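Home | Forums | State & Local | Members | Search

Thread: Gordale bar assoc. election, is Cardoso even eligible??
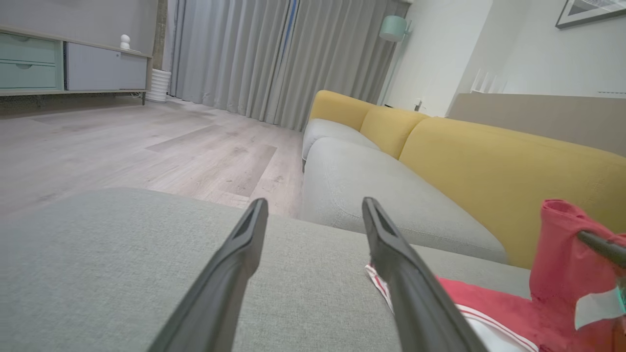
Started by wakero_dave | State & Local > Legal & Courts | July | 31 replies, 1,844 views

wakero_dave wrote:
So Celeste Cardoso filed for president of the Gordale County bar. Good lawyer, no complaints. But bylaws say 2 full terms on the board before you can run. She did one and a half? Took over the Morais seat midway. Am I reading it wrong

plainfiler wrote:
You're reading the old bylaws. Changed after the Zindcombe mess. Partial term counts if its more than half.

wakero_dave wrote:
Link? The copy on the county site still says full terms.

plainfiler wrote:
No link. I was in the room when we voted. Site never gets updated, still has the old courthouse address on it

hallway_b wrote:
Being in the room isn't a bylaw. If the change wasn't sent out to members in writing it doesnt count, section on amendments is pretty clear. I never got anything.

plainfiler wrote:
It went out with the dues notice. Page four or so. You threw it out like everyone else

hallway_b wrote:
I keep my dues notices. Will look tonight.

tmk_appeals wrote:
Who cares. She ran the landlord clinic by herself for years, sat on the ethics panel, did the judge screening. Other guy has shown up to what, the holiday dinner? Let people vote.

wakero_dave wrote:
I'd probly vote for her too. Still want it done right. If she wins and somebody challenges, we get six months of no president and no clinic money. Been there

tmk_appeals wrote:
Fair. But you could of emailed her before posting it here.

wakero_dave wrote:
Did. No answer yet.

hallway_b wrote:
OK found the notice. There IS a paragraph. Says "more than one half of an unexpired term." So when did she take the Morais seat, thats the whole question now. If it was after the spring meeting she's short.

plainfiler wrote:
Before. I think. Minutes would have it

hallway_b wrote:
You think. Ok. Requesting the minutes in the morning

--- Comments ---

rosalind_p: Not a lawyer but she helped my sister keep her apartment in Wakero. Hope she gets to run.

gdale_reader: around 500 members and maybe 60 vote, fix that first

oldclerk: minutes are in the binder at the front desk, just ask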